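Famevlow 70 storage tub, gray, with lid

Back in stock after November – sorry for the wait, the supplier ran out of lids and we couldnt send them without. Same tub as before, same price.

Holds 70 liters. Stacks 11 high when empty, fewer when full, use your sense. Lid clips on both long sides. Takes a Pruditz label holder on the short end, sold seperately.

Good for garages, sheds, lost property, kids' stuff, camping gear. Not for food. Not for paint or solvents either.

Wash with warm water and dish soap. No bleach – it goes chalky.

Sold singly or in packs of 50. For 100 or more email the Espinoza warehouse first, shipping is by pallet and we need a loading address.

Returns within the usual window, lid included please.
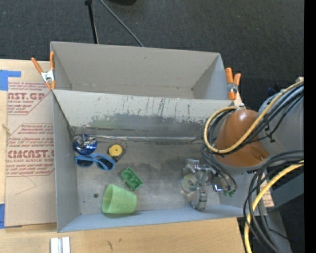
Spare clips come in pairs, gray only for now. Black ones on order.

Related items
Famevlow 70 spare lid
Pruditz label holder, clip-on
Sonadix wheeled base
Espinoza shelf liner, roll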